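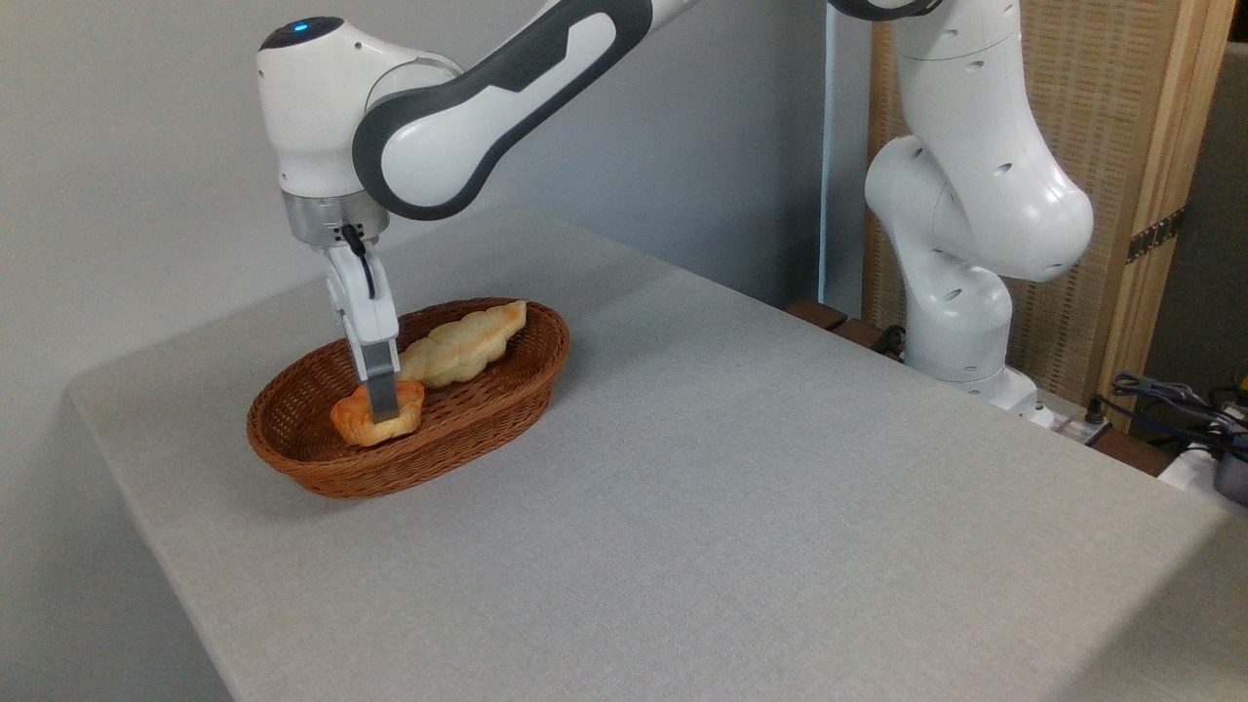
Bread in an oval wicker basket on a light gray table cloth.

Flestau has added an oval bread basket to its Clundside tableware range, available to cafés and caterers from December. The basket has a rolled rim and a woven wall, and is supplied in cartons of 6 or 48.

"The rim takes most of the wear in daily service, so that was the specification we revised first," said Parisa Najafi, product manager at Flestau. "The weave was left as it was."

The range now covers 138 items — baskets, boards and table linen — and is stocked by more than 872 food-service customers. Distribution is handled by Broltero. Cartons can be ordered in one colour only.

Trade enquiries: Shahram Ranjbar, Flestau.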